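Can a robot clear the table and do dishes yet, or is that still years off?

Posted in Home & Kitchen Help by Naima Ragab

My mother is moving in with us in July and her hands are bad enough that she drops things. Cups mostly. My brother keeps sending me clips of robots tidying kitchens and says we should wait and get one of those instead of paying for a helper. I'm not looking for a robot vacuum, we have one. I mean something with hands that can pick up a plate, put leftovers away and wipe down after. Is there anything a normal family can buy that does this today? We have a small kitchen, gas stove, and a dog that gets in the way.

3 replies

Tobias Wojcik
No. Get the helper.

Stojan Matić
I work maintenance at a plant that packs frozen vegetables, and we have had arms on the line for years. They are very good at one thing in one place. The box comes down the belt at the same spot, the arm takes it, and it will do that all night. Move the belt over an inch and somebody has to come out and set it up again. Your kitchen is the opposite of that. Nothing is in the same place twice, and the dog makes it worse.

The kind with two hands and fingers is a different animal, and it is getting better. What I would look at is the size of the job they give it. Mostly it is a clear tabletop and a few light things, like a plate, a mug and something small to pick up. 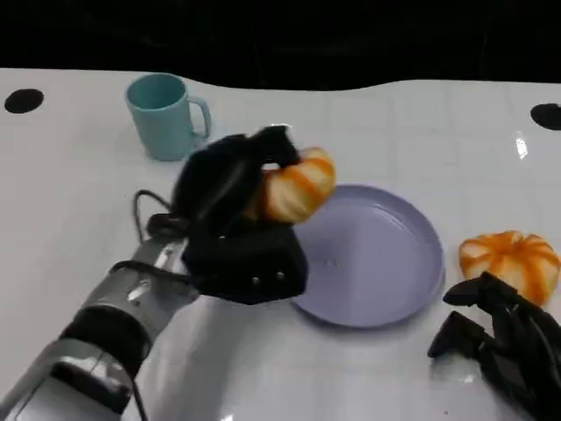
Compare that to a sink after dinner. You have wet glass, a knife under the suds, a greasy pan that weighs five pounds, and a lid that only comes off if you twist it. Each of those needs a different grip and a different amount of force. I would not want my mother standing next to a machine that was still learning which was which.

When you watch the clips, check whether they are sped up and whether a person is steering from off camera. Sometimes it says so in small print at the end.

For the cups, try ones with a big handle and a rubber base. My aunt uses them. A dishwasher with a top rack that pulls all the way out helped her too.

Ilham Slaoui
I agree with most of that but I think it's a little too gloomy. Picking things up and setting them down in the right place is most of clearing a table, so if they get that part solid the rest will follow. My guess is 5 years before you see one in a regular house, and it will be slow and cost too much. I wouldn't plan July around it though.

Also ask your county aging office about helper hours. We got 28 a month for my grandmother and it only took one form and a phone call.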